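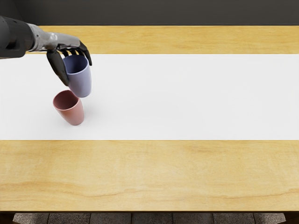
Cup stacking task in simulation: lavender cup held over the pink one.

Call for participants: remote operators, Rewi home-build arm project

Rewi is a two-arm robot being built in a shared workshop at Plekik. The simulated version runs ahead of the hardware, and we need people to drive it from home. Sessions run through June.

Work: teleoperate one arm through short tabletop tasks (pick, place, stack) in the simulator. Each operator records 200 attempts. Failed attempts are kept and must be labeled as failed.

Requirements:
Desktop computer with a wired network connection
Hand tracker or 6-axis controller; we have a few to lend
Able to sit through a 90-minute session
No robotics background needed

Useful but optional: experience tuning grasp contacts or finger joint limits. Thumb placement on tapered objects is the open problem.

Pay: $300 on delivery of the full set. No partial payment below half.

To apply, use the form on the Plekik workshop page. State your controller model, operating system and hours available. Use "Rewi operator" as the subject.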